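Is That Really Marble? How to Be a Stone Doubter

Walk into a fancy hotel lobby and somebody will probably tell you the floor is marble. Walk into a bathroom showroom and you will hear the word over and over. Marble sink! Marble shelf! Marble toothbrush cup!

Maybe. But how do they know? And how would you know?

A doubter is a person who likes to check things before believing them. That isn't the same as being grumpy, and it isn't the same as saying no to everything. It only means you keep asking. Stone is a very good subject for doubters, since people have been mixing up stones, faking stones and giving stones the wrong names for a very long time.

What marble is

Marble starts out as another rock called limestone. Most limestone is made from bits of shell and mud that piled up on the bottom of old seas. If that limestone gets buried deep enough, the weight and heat underground squeeze it and cook it. It doesn't melt. The tiny grains inside it grow into new crystals that lock together like puzzle pieces, and the rock that comes out of this is marble.

Pure marble is white. The stripes and swirls people pay extra for come from stuff that was mixed in with the limestone, such as clay, sand or bits of iron. So when a shop sign says "pure marble" and points at a slab full of gray and gold lines, you are allowed to raise an eyebrow. The lines are the part that isn't pure. (The shop probably means that the slab is all real stone, but then it should say so.)

What about onyx?

Now it gets messy. In a rock book, onyx is a hard stone with straight bands, often black and white. It is related to quartz. Shops sell lots of "onyx" that is nothing of the kind. It is a softer stone that formed when water full of dissolved minerals dripped or flowed and left a thin layer behind, then another, then another. Some cave stone is made the same way.

People who study rocks might call it banded calcite. People who sell bowls call it onyx, or onyx marble, which is two names for the price of one. It can be lovely to look at, and if it is cut thin enough, light will glow through it. Pretty doesn't make the label right, though.

Can you tell by looking? Sometimes. Often you can't, and that goes for grown-ups too. Plenty of pale, cloudy stone sits right in between what most of us picture for marble and what most of us picture for onyx.

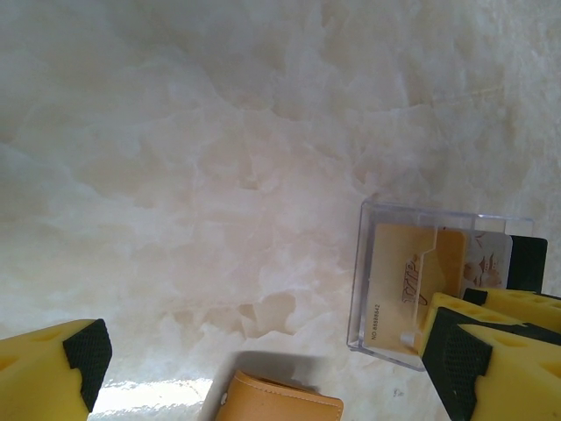 Looking is still worth doing, as long as you remember that it gives you clues and no proof. A good clue is repeating. Nature doesn't copy and paste. If you find a swirl shaped like a duck, go hunting for another duck. A printed countertop or floor tile comes from a picture, and sooner or later the picture starts over. Two ducks with the same beak, the same tail and the same little speck beside the foot? You are looking at ink.

But be careful here. If you don't find a second duck, you haven't proved the stone is real. The picture could be very big. Or the factory could have used many pictures. "I didn't find it" and "it isn't there" are different sentences.

Clue two: the edge

Real stone goes all the way through. A vein on the top of a slab will often run over the edge and down the side, like a road going over a hill. On a printed surface the pattern may stop dead at the edge, or the edge may be covered with a strip that doesn't match.

That sounds like a great test, and it is a pretty good one. Then somebody invented a way to wrap the printed layer around a curved edge. Now the pattern goes over the hill too. Doubters need to keep up.

Clue three: the cold touch

You may have heard that real stone always feels cold. Don't swallow this one whole.

Stone in a room is usually the same temperature as everything else in the room. It feels colder than a wooden door because it pulls heat out of your hand faster. Your skin notices the heat leaving and sends up a message that says "cold." Metal does it too, and so does glass, and so do the ceramic tiles that somebody made in a factory last May. The cold touch can help you tell stone from plastic or wood. It can't tell you marble from a tile.

And if the sun has been on the stone all afternoon, it will be warm, and the test won't work at all.

Clue four: the acid drip

Rock scientists have a test they like a lot. They put a tiny drop of weak acid on a rock and watch. Marble and limestone are made mostly of a mineral called calcite, and calcite fizzes in acid. Quartz doesn't.

Vinegar is a weak acid, so you can try this with an eggshell, which is made of nearly the same stuff as marble. Put a piece of shell in a small glass of vinegar and look closely. Little bubbles should grow on it. A piece of chalk might fizz as well, but might not, as a lot of classroom chalk is made from something else. Check the chalk yourself. Don't take my word for it.

Do NOT try it on a kitchen counter, a windowsill, a statue or anything else that somebody cares about. Acid eats a little of the calcite and leaves a dull spot that won't wipe off. Lemon juice does it. So does soda. A dull ring where a glass of lemonade used to stand is a fairly strong hint that a countertop is real marble, and also a fairly strong hint that somebody got in trouble.

A small puzzle about old stone

Suppose you visit the little town of Predoreck. (You won't find it on a map, so don't pack.) At the town hall there is a stone bench with 1509 carved into the back, and a guide says the bench was made in 1509 from marble dug out of Briem Hill. The gift shop, which is named Rundum, sells small marble eggs and says they come from the same hill.

What would a doubter ask?

First, who carved the number, and when? You can carve any number you like into a bench. You could carve 986 and make it even older.

Second, is it marble? Lots of stone that takes a shine has been sold as marble by builders, even when a rock scientist would call it limestone. The guide might be using the builder's word.

Third, is there a hole in Briem Hill? If people dug out stone there, they should have left a quarry behind. It may have filled up with trees or water, but a big hole is hard to hide completely.

Fourth, about those eggs. Turn one over. If there is a sticker from the Brornivlow Gift Company on the bottom, write down what it says and what it doesn't say. "Marble style" is not the same as "marble." Neither is "marble look," "marble effect" or "with the beauty of marble."

None of these questions shows that the guide is wrong. The bench could really be that old. You just don't know yet, and it's fine to say "I don't know yet" out loud.

So does it matter?

It depends. A printed countertop is cheaper, lighter and doesn't mind lemonade. If you like how it looks, there's nothing wrong with it. People have painted plain wooden columns to look like marble for hundreds of years, and some of that painting took enormous skill. In some old churches you can stand around 40 feet away and be completely fooled, and then walk up close and find brush marks.

It matters more when money changes hands. If somebody charges you for stone, you should get stone.

Try it yourself

Pick a building where you're allowed to wander, such as a library, a bank or a train station. Take a notebook. Find a surface that looks like stone and write down your guess before you get close. Then look for repeats, look at the edges, and touch it if touching is allowed. Write down which clues point to stone and which point away. At the end, put down how sure you are: very, a bit or not at all.

Then ask somebody who works there. They may know. If they say "it's marble," ask them how they found out.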